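Ponby Boards > Data collection > Rules, standards, good practice

Written rules for hand-held gripper sessions – who has them?

railside
Trying to get our floor rules onto one side of paper before November. At the moment it's a mix of things said out loud, a sticky note, and whatever the last person in remembers. Emeo project, hand-held grippers, one in each hand, headset on, straps on the back. Mezzanine office so there's a black railing and a staircase, and other people at work the whole time.

What I've got so far, rough:

Glass goes in the middle of the table, never the rail side.
Grippers get put down on the table with the marker facing up and clear of everything. Not on the floor, not on a chair.
Nothing on the table that isn't in the task sheet. (flowers are in ours, before anyone asks)
Headset on = don't talk to them unless it's a safety thing.
Cables along the wall, taped where they cross a walkway. We do not currently do this.
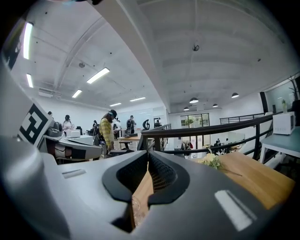

Then there's the stuff I can't decide. Do you have a max session length? Do you let people walk with both grippers held, or is it one down first? And what do you do about stopping – we say "stop" but half the room says "stop" about other things all day long.

Also if anyone has a proper standard they work to I'd like the name of it. Every one I've been pointed at is about the arm on the bench with the fence round it. None of it fits a person holding two lumps of plastic over a stemmed glass.

toolflange
There isn't one that fits, or I haven't found it. We do it as ordinary workplace stuff: trips, lifting, breakages, eyes. Treat the headset as the big hazard. The gripper will pinch a finger at worst, the headset will put you down the stairs.

Max session at Rerden is 16 minutes then off, headset and all. People moaned for a week, then stopped.

mopbucket_4
16 seems short?? we do whatever the task takes. some of ours run long and if you break it in the middle the whole thing's wasted

toolflange
Then the task's too long. Split it up. Wrists go before people notice, and you can see it afterwards in the recordings, everything gets wobbly and they start resting an elbow on the table.

mopbucket_4
easy to say when you write the tasks. we get handed them

railside
Can I have 16 as a starting point and argue later. Writing it down.

What about the stop word?

quietlathe
We use "hold". Anyone can say it, including people who've nothing to do with the session. On "hold" you open both hands slowly over the table and stay where you are. You do NOT turn round to see who said it, that's the bit we have to practise. First thing everyone does is spin round with the grippers still out in front of them.

Put that in your sheet word for word if you like.

railside
"open both hands slowly over the table" – what if they've got the glass lifted?

quietlathe
Lower first, then open. Sorry, I typed that in a rush. Lower, open, stay put.

bracket_drawer
Disagree with toolflange a bit about what the big hazard is. Headset matters but our near misses have all been glass. Breakages on a wooden top, bits go everywhere, and then somebody kneels to look for them. Our rule now is one glass out at a time, spares in a box with a lid, dustpan and brush within reach of the table and NOT in the kitchen. And the person with the grippers doesn't clear up. Ever. They step back, someone else does it, grippers get checked for bits before they go anywhere near the table again.

Check the pads especially. Ours have a dark mesh sort of surface and splinters sit in it. You don't find them till you run a thumb over it, so don't run a thumb over it. Torch and tape.

railside
Good, hadn't got anything on pads at all. Do you swap them or clean them?

bracket_drawer
Swap after any break. Clean otherwise. Cheap enough to swap.

sevenpence
Can I ask the obvious. Why real glass. Use acrylic and half your list goes away.

bracket_drawer
Weighs different, grips different, looks different to the camera. If the point is glass then it's glass.

sevenpence
For all of it though? Practice runs don't need it. Nobody keeps the practice runs. New starters on acrylic till they've done a set number clean, then glass.

railside
I like that. Sets of what size?

sevenpence
We say 4 clean in a row, but we're soft. You lot could do more.

railside
OK so next bit. Draft 2 of the section on hands and table, tell me what's wrong with it:

Sit or stand square to the table before picking the grippers up. Straps done up first, then headset, then grippers. Coming off it's the reverse, grippers down first.
Both grippers over the table at all times when held. If you need to go anywhere, they go down.
Jaws point away from you and away from anyone helping.
Marker cubes stay uncovered. No fingers, sleeves, hair, strap ends. If you can't see the codes neither can the camera.
Stemmed glass may be laid on its side only where the task sheet says so, and never where it can roll toward the rail.

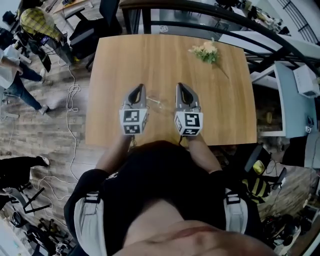
The next para I'm stuck on is who's allowed near. I want a clear space round whoever's recording, but it's a shared floor, there's a lot of desks, and people need to get past to the stairs. Tape on the floor? A second person standing there looking bored?

toolflange
Both. Tape shows where, person makes it stick. The spotter shouldn't be wearing a headset themselves, which sounds daft to write down but we had it. Two people each convinced the other one was watching.

mopbucket_4
we had exactly this. both in headsets. backed into each other.

gantrygoose
Tape on a wood floor in a shared office, good luck with the landlord. We use a thin mat. You feel the edge through your shoe which is actually useful with a headset on, you know you've drifted without looking.

toolflange
A mat with an edge is a trip hazard with a headset on.

gantrygoose
Bevelled edge. It's thinner than your cable covers.

toolflange
I'd still not. You've put a thing to trip on around somebody who can't see the floor well. If it works for you, fine, but I wouldn't put it in a rule sheet for somebody else's building.

gantrygoose
And I'd say anyone who's used one wouldn't go back to tape. Agree to differ.

quietlathe
Railside can do whichever. Matters more that the table isn't hard up against the rail. If you've got a drop behind you or in front you want the table between the person and the rail, and then nothing else on that side. No chairs. Chairs on wheels wander.

railside
Table's next to the rail at our end. Person on the far side from it mostly. Chairs, yes, black office ones, they do creep about. Adding "chairs pushed in and out of the marked area".

And cables. I know. White ones on the floor, loose.

quietlathe
That'd be first on my list, above anything to do with grippers. Get them off the floor before the next session, don't wait for the sheet to be finished.

sevenpence
^ this. Overhead if you can. Otherwise covers. Loose loops beside a table leg are the worst, foot goes in the loop.

railside
Fair. Covers ordered. Will do the rest of it in tape for now.

Question on other people in view. We've got a whole office behind. Desks, people walking through, people on the lower floor too. We ask everyone on our level but I've never asked downstairs.

bracket_drawer
You need to. If they can be seen they should've been told. Sign at the top of the stairs and one at the bottom, plus an email, plus a way for somebody to say no thanks and have it respected without a fuss. Molefe does a coloured card on the desk, card up means don't point anything this way. Simple. Works ok.

mopbucket_4
cards on desks ok but the cameras are on the grippers, they point everywhere. you can't aim round a desk

bracket_drawer
You can turn the table. Face it to a wall or a window. First thing we did.

toolflange
Or blur after. We do both, told people AND blur. Blur alone isn't enough imo, folk ought to know before.

railside
Turning the table would put the person's back to the rail. Don't love that. So blur and tell people, and a proper look at moving the table altogether.

Last bit, draft for end of session. Fragments, will tidy:

Grippers down, opened, on the table. Not left on edge.
Wipe pads. Look at markers, any lifting corners get reported not picked at.
Glass back in the box by hand, with your hands, not as one last go with the gripper.
Headset off while standing still, wait a few seconds before you walk.
Log the number of takes, breaks, and any "hold".

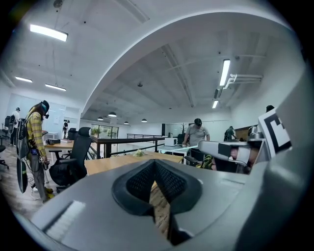 On logging, we had 71 takes in the last block and not a single "hold" written down. I was there. There were holds. So either people don't think they count or the form's in the wrong place (it's in a drawer).

quietlathe
Form in a drawer doesn't get filled in, put it on the table end or a clipboard on the rail. Well. Maybe not the rail.

Spotter fills it in, not the wearer. Wearer's always keen to get to the next take.

sevenpence
And make it clear a hold isn't a black mark. Ours had a box for "reason" and people stopped calling them so as not to write the reason. We took the box off and the numbers went up, which was the idea.

gantrygoose
Don't you lose the reasons then?

sevenpence
We ask out loud at the end. Get better answers.

gantrygoose
hmm. I'd want it on paper. You'll never spot it's the same table every time if it's all chat.

sevenpence
Table number's still on the form. Just not the why.

toolflange
"Wait a few seconds before you walk" – make it a proper pause, feet still, look at the floor, find the stairs. Seen someone take it off and march straight into a stool.

railside
Done. Will post the full sheet once the cables are sorted, somebody please shout if I've left out pads or the lower-then-open thing. And still want to know about walking with both grippers held, I've got it as a flat no but mopbucket's lot must do it?

mopbucket_4
we do for the two table tasks. spotter in front walking backwards, which now I've typed it out sounds terrible. will ask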